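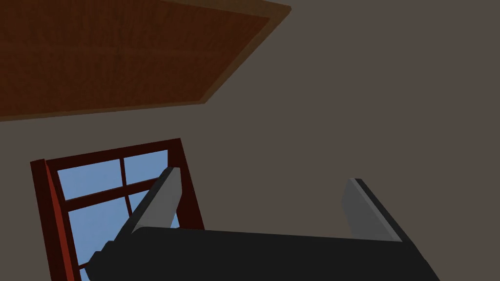 Efren Tiongson asked at the first planning meeting why the lab should pay for a second gripper before anyone had closed the first one on a handle. The question set the order of work for the rest of the project. Purchases were split into those the simulated trials could inform and those they could not, and money in the first group was held back until the trials had been run.

4.2 Staging the purchase

The original request, written in March, covered one arm, two parallel-jaw grippers, a force sensor, a mounting frame and a set of mock cabinets for the Donnelly lab. Every item was to be ordered together. Under the revised plan the request was broken into 3 stages. Stage one paid for software only: a Rasura licence and 8 months of workstation time. Stage two covered the arm and one gripper. Stage three held everything that depended on what the operators learned in the first two, including spare fingers, the second gripper and the cabinets.

The simulated tasks were chosen to resemble work the arm would later be asked to do. They involved handles fixed to wooden fronts and hand tools with thin grips. Each task was attempted with the finger geometry published by the two shortlisted suppliers, Skatelska and Bostholm, and operators recorded the approach they used, whether they had to reposition, and any contact with surrounding surfaces. Repositioning was logged even when the operator considered it minor. These records were the main evidence used in Section 4.3 to compare finger width and stroke.

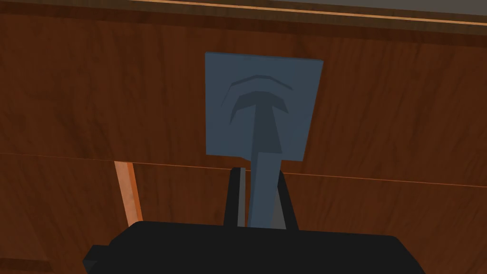

Figure 3. Simulated gripper at a wood-grain front, with the stem of the T-shaped handle between the two fingers.

Handle tasks had the larger effect on the budget. A projecting stem can be taken between flat fingers, but a shallow pull set close to the panel leaves little clearance for the housing behind them. The first draft of the request had assumed that one set of fingers would serve both. We moved the price of a second set into stage three as a separate line, with $4,000 reserved against it. The reserve also covers freight and the adapter plate, which both suppliers quote separately – a detail missed in the March draft.

Costs that do not appear on a supplier's quote were harder to place. Floor anchoring, an electrical circuit, guarding and the training of operators were each estimated by the group that would carry out the work. Guarding was the least certain of these, as the final reach of the arm depends on where the mounting frame goes, and the frame is not ordered until the arm has been chosen. We entered it at the higher of two estimates and did not average them.

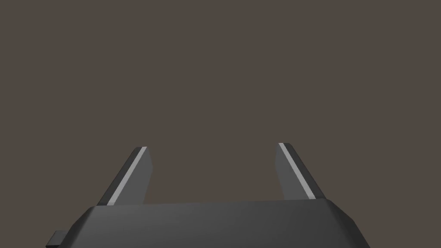

Charito Calimlim argued that workstation time should be charged to the equipment budget from the start, on the grounds that a simulator nobody has paid to maintain will be out of date when the arm arrives. We adopted this position. Model upkeep is entered as a recurring cost of 16 hours a month, charged at the technician rate, and it continues after delivery so that changes to the fingers or the mounting can be tried before parts are ordered.

Thin tools raised a different planning issue. The spatula used in the trials has a narrow, tapered handle, and small differences in where it rests between the fingers change the angle of the blade. A simulator can show the geometry of such a grasp, but we do not treat its contact model as a reliable guide to slip. Finger pads were therefore left out of the simulated comparison

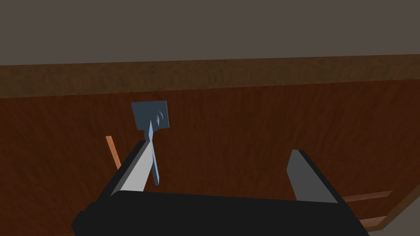 and budgeted as a consumable, to be bought in small lots once the physical gripper is on the bench. The same rule was applied to any part whose choice depends mainly on friction or wear. It makes the stage two total look lower than it would under a conventional request, and readers comparing the two should add the consumables line from stage three before doing so.

Two limits apply to the method. Staging lengthens the schedule, and a quote obtained in stage one may lapse before stage two is approved. Skatelska agreed to hold its price for the period and Bostholm did not, which is reflected in the contingency shown for each supplier in Section 4.3.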